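News > Consumer > Textiles and Care Labelling

Care label symbols to change on knitwear sold by three suppliers

15 June 2023

Three clothing suppliers will move to a revised care label on knitted garments from September, replacing printed sentences with a row of symbols and a single line of text giving the maximum wash temperature and the drying method.

The suppliers, Vovero, Zurnum and Yilma, said the labels will first appear on new-season jumpers, cardigans, baby wraps and knitted throws. Garments already in shops will keep the old label until they are sold. No recall is involved and the fibre content of the products has not changed.

The change follows a review of 1087 complaints about knitwear received by the three companies. The largest group concerned shrinkage after tumble drying. The second concerned lengthening of the body or sleeves, mostly in garments that had been dried on a hanger. Colour loss made up a smaller share, and most of those complaints were about dark cotton knits washed with a whitening detergent.

According to the review, the wording on the old labels was a factor in both of the main groups. "Dry flat" and "do not tumble dry" were printed on separate lines, in some cases on opposite sides of the label, and the second line was often hidden in the side seam. On the revised label the two instructions sit next to each other.

Label material will also change. The current satin ribbon tends to fray and curl after repeated washing, and the print fades first along the fold. The replacement is a woven tape supplied by Sonholm, sewn in on one short edge only so that both faces can be read. It is slightly stiffer than the ribbon, and on baby items it will be placed on the outside of the hem to keep it off the skin.

Testing

Two batches of 300 garments were washed for the review. The first batch was laid flat to dry on mesh racks. The second batch of 300 was tumble dried on a low setting. Both were then measured across the chest and from shoulder to hem.

Ribbed cotton held its width better when dried flat, although the cuffs needed to be pulled back into shape while damp. Wool blends in the tumble dried batch shrank more in length than in width. Acrylic showed little change in either batch but picked up more surface pilling in the dryer - a result the review puts down to friction against zips and buttons in mixed loads.

Storage was not part of the test. The revised swing tag will nonetheless carry a note that knits should be folded, as the weight of a hanging garment pulls on the shoulder seams.

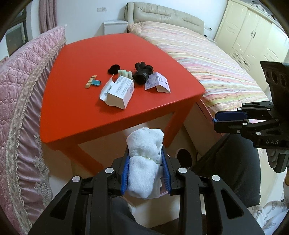

What the new symbols mean

The symbols follow the order wash, bleach, dry, iron, professional clean. Shoppers who are used to the older labels will find most of the shapes familiar.

A tub with a number gives the maximum water temperature in degrees Celsius. One bar under the tub means a reduced spin, and two bars mean a gentle cycle. A hand in the tub means hand wash only.

A triangle with a cross through it means no bleach of any kind. This includes oxygen-based stain removers sold for colours.

A square with a horizontal line means dry flat. A square with a circle inside refers to the tumble dryer, and a cross through it means the dryer should not be used at any setting.

Dots inside the iron give the heat level, from one for cool to three for hot. Ribbed fabric should be steamed with the iron held clear of the surface - direct pressure flattens the ribs.

Where a garment has a trim or lining in another fibre, the label gives the instruction for the more delicate of the two materials.

Printed charts of the symbols will be available at the counter in stores that stock the ranges. Customers with an older garment and an unreadable label can ask for the care instructions by quoting the style number, printed on the small tab behind the main label.

Filed under: Laundry & Fabric Care, Labelling, Retail
14 shares | 3 comments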